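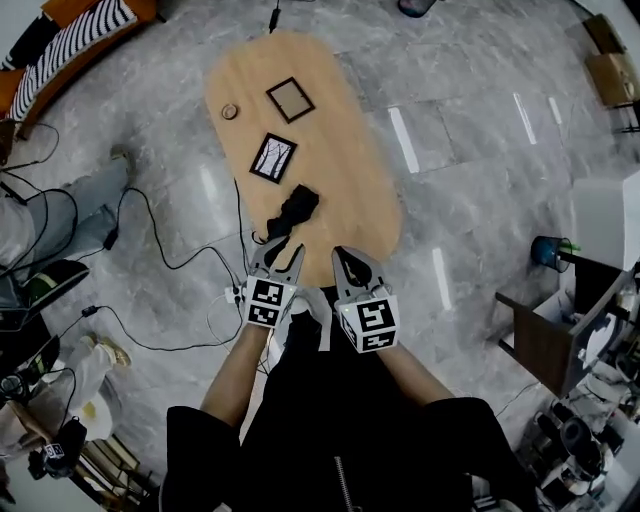

Yuxi Wei shoots one salt lake and has done so for most of her working life. The lake is Tanano, two hours inland from Pollton, and it holds water perhaps one year in four. We spoke on a Monday by phone, with a poor line at her end.

Her method is fixed. She uses a single 300 mm lens from the eastern shore and starts before first light. "People expect a wide lens on flat country," she says. "I tried it. You get a line and two slabs of tone. The long lens compresses the shore into bands, and then there is something to arrange."

Exposures run to 20 seconds at dawn and shorten from there. She meters off the crust, opens up a stop and a half and leaves the setting alone until the sun clears the ridge. Film is developed at home in a tank. She scans for reference only.

The archive stands at 900 negatives, of which 20 have been printed for the Sayce show in December. The selection was made with Roel Van Beek, who has printed for her since the Jumatano series.

"Roel rejects on tone and I reject on edges," Wei says. "If a corner pulls, it goes. He will keep a bad corner if the highlights hold."

Van Beek, reached separately, agrees with most of that. "The crust sits very high on the scale. Half a stop over and it prints as bare paper. I use a soft grade, burn in the top third and then tone for density – the colour shift is small." He dries everything overnight before judging it. Fibre paper darkens as it dries, and his test strips allow eight per cent for this.

Asked whether she plans to shoot elsewhere, Wei says she has looked at the coast south of Pollton and found it busy. "There's too much happening. I would be cropping all day."

The Sayce prints are unglazed and hung at 1.5 metres to centre. Wei asked for daylight from the north windows and no spots. The gallery has agreed to the first and is still discussing the second.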